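Can a machine do my chores yet?

Posted in October, filed under Home, Machines

My sister Heledd asked me last month when she could stop emptying her dishwasher. She has three kids and a job with early shifts, and she meant it as a real question. I told her I'd look into it. I used to fix packaging lines for a living, so people in my family think I know about robots. I know about conveyors and jammed cartons. But I had some time and I was curious, so I spent a few evenings reading and one long afternoon looking at two arms on a bench in Kiltby.

The short answer for Heledd is no. The longer answer is more interesting, at least to me.

Start with what already works. A dishwasher is a machine that does a chore. So is a washing machine, a dryer, a bread maker and the little round vacuum that gets stuck under my couch. All of them do the middle part of the job. The water gets hot, the drum turns, the timer runs out. What's left for us is the part at each end: picking up the shirt, scraping the plate, finding a spot for the pan, closing the lid. That is the part I wanted to know about.

On a shop floor, the ends are mostly handled, because you can build the floor around the machine. At Randetton, where I worked for 13 years, we had a pick-and-place unit that moved cartons from one belt to another all night. It was fast and it almost never dropped one. It was also useless if a carton came in turned sideways, so we put rails on the belt, and then a stop plate, and then a second stop plate. By the end there was more steel keeping the cartons straight than there was in the robot. When the customer changed the carton size we lost most of a shift to adjusting everything.

You can't put rails in a kitchen. Things get left where somebody left them. The cup is upside down, the fork is under the napkin, and the dish that was on the left yesterday is behind the kettle today.

Tegwen Wogan works on table tasks of this sort with a small group called Veladis, and she let me sit in for an afternoon. The jobs they pick sound silly when you say them out loud. Put the bread on a plate. Move the plate. Open the lid on a cooker. I do all of those before seven in the morning without my glasses on.
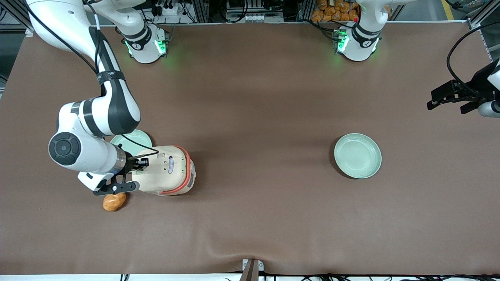
The work table at Kiltby: a bread roll, a rice cooker and two green plates.

Look at that as a kitchen problem and there is more in it than you'd expect. The roll is lumpy, so the fingers won't meet it the same way on every try. It is small, and it's right beside the cooker, so the hand has to come in without knocking anything. One plate is out in the open and the other is partly behind the cooker. If I asked you to put the roll on a plate, you'd use the easy one and never think about it. A machine has to get to that choice somehow, and then carry the roll over without squashing it or letting go early.

Tegwen said grip was what visitors always asked about, and it was a fair thing to ask about, but she spent more of her week on recovery. Say a roll slips. A person has it again before they've noticed losing it. A machine may carry on to the plate, open its fingers and put down nothing at all, very neatly. Getting it to notice, go back and try from a different side is slow work. She keeps a log, and at the time I visited they had 815 tries written up for moving rolls alone. She expected to need 3000 before she'd trust any number that came out of it. I didn't ask her for a success rate and she didn't offer one.

I like that she didn't. I've sat through sales talks where the rate was on the first slide and the conditions were on no slide.

Then there's speed. I timed myself at home putting a roll on a plate, and it took me under 2 seconds with the plate at the other end of the counter. I don't think a slow machine is a bad machine, though. My dishwasher takes far longer than I would with a sponge and I don't care, since I'm in the other room. If something could clear my table in an hour while I slept, and not break a glass, I would take it. The "not break a glass" part is where I'd want to see the log.

Cost I can't say much about. The arms I've dealt with were bought by companies, and the price of the arm was usually less than the price of everything around it – guarding, wiring, the person who comes out when it stops. A house would need some version of all that too. I do know my neighbor Meredith waited five weeks for someone to come and look at her oven.

So, Heledd: keep emptying the dishwasher. If you want my guess at the order things arrive, I'd say carrying and sorting of hard, plain objects first, in places like canteens and laundries where the same few items come through all day. Soft things after that. Your kids' lunchboxes, with the half banana still inside, a good while later.

I'm going back to Kiltby in the spring. Tegwen wants to move on to cups by then, and I've offered her a box of our chipped ones.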